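From: Kári Eskildsen
To: manip-learning list
Date: 5/8/19
Subject: Re: Wunari tray result, and whether pad wear matters

Renato Abella wrote:
> We trained on 3393 hand-held demonstrations and got the Wunari policy
> to transfer to the arm with no robot data at all. On the held-out set
> (426 trials) it does as well as the Olora baseline, which used teleop.
> Our reading is that a wrist view with both fingers always visible is
> enough, and the policy learns to ignore the room. Pad condition was
> not controlled but we don't think it matters. Comments welcome before
> we send the draft out.

Renato,

Thanks for sending the draft and the sample stills. I read it twice and I'm still not convinced by the main claim, though I'd like to be.

The transfer number is fine as far as it goes. What I don't buy is "learns to ignore the room." Your held-out trials were held out by time, if I read section 3 correctly, and they come from the same table. Same stool, same computer towers, same big carton behind it. A policy could use any of that to work out where it is over the table and do very well on your test. It would then fall apart at my place, where the wall is six feet closer and there's a window. You can't tell those two stories apart with the data you have.

Look at how much of the view goes to things other than the tray:

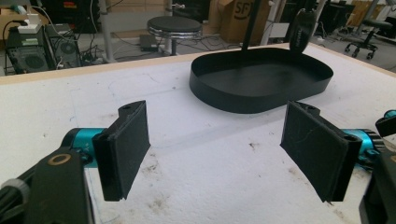
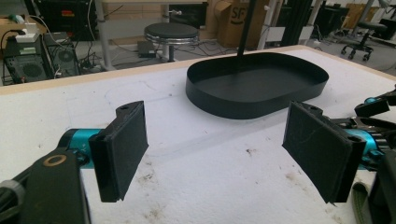
Stills from the Wunari set: open fingers, oval tray on the white table, lab floor behind.

The wooden strip along the far side of the table runs diagonally through both. For a network that's a lovely straight line to steer by, and it has nothing to do with the tray. The dark smudges on the tabletop are nearly as good. If they stayed put over the whole collection, they're a map.

Then there is the tray itself. One of the two stills has a second black oval thing with pale lettering standing by the back wall of the tray, and in the other I can't find it. Is that part of the task? The draft doesn't mention it. If it comes and goes, I'd want success split by whether it was there.

On pads: you say condition wasn't controlled and probably doesn't matter. The left pad has a bit of fraying on its bottom edge in the first still, and both right pads look scuffed. I have no idea whether that changes grip, and neither does the draft. The arm presumably had its own set. When we ran the Zalter pads on our own rig last November we lost a good chunk of our success rate between old and new, and spent weeks blaming the network. I'm not saying you have the same problem. I'm saying "we don't think it matters" is a guess and should be labeled as one.

What would change my mind:

- Cover the background (a bedsheet is fine) and rerun the arm trials without retraining. If the number holds, I'll shut up about the room.
- Move or turn the table, same policy.
- Run one batch with fresh pads and one with worn ones, and report both.
- Put the failures in the paper. The draft gives a rate and no breakdown, so I can't tell a missed approach from a dropped tray.

I'd also drop the comparison with Olora from the abstract. Their test used different objects and, unless I missed it, a fixed outside camera. Matching their percentage tells us very little. The Ngô split would be a fairer yardstick, and it's small enough to run in an afternoon.

If you can send the raw trial logs I'm happy to do the failure sorting myself. Please include the ones you threw out before counting, and a note on who decided to throw them out and when.

Kári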